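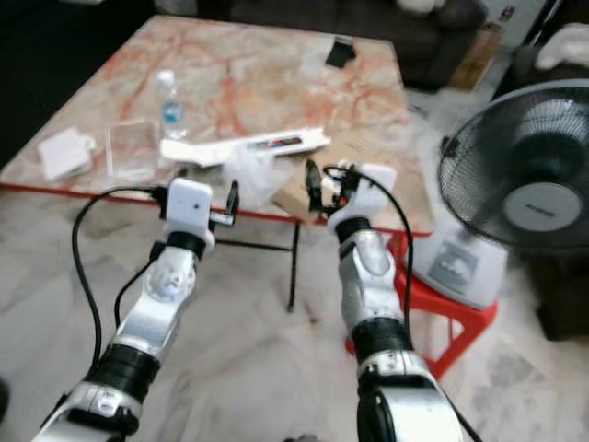
Last updated: July 12, 2018

I finally got round to the marble-topped table, which had become the place where packaging goes to retire. I wanted it clear before my sister comes in September, and I thought it would take ten minutes (it took most of the afternoon!).

The cardboard is always the worst of it. I hang on to boxes in case something has to go back, and then I hang on to them because they're such good boxes. There was one from Halliday with a receipt in it for a lamp I gave away ages ago.
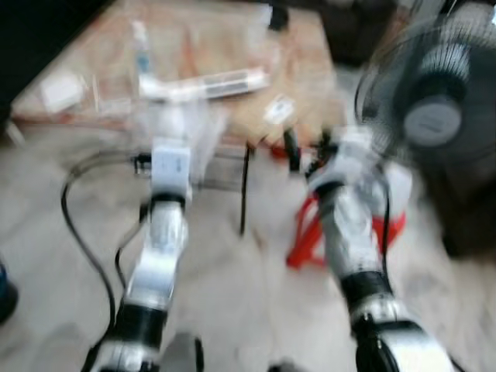 So now I've got a rule. Anything with a barcode I might need gets its label snipped off and put in the Tivgate folder, and the rest goes flat in the recycling - no second chances. Water bottles go back to the kitchen at night, even half full ones. I did wipe the top down at the end with plain warm water and a soft cloth, and I'm keeping vinegar well away from it.

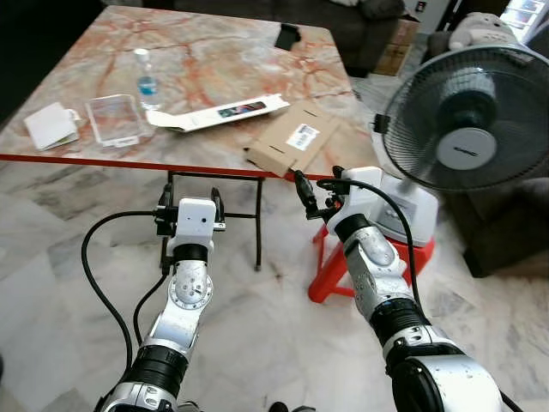
Flora Dunbar wrote: I keep the box for 16 days and then out it goes, whatever it is. Only been caught out once, with a kettle. Do you do the red edging with the same cloth?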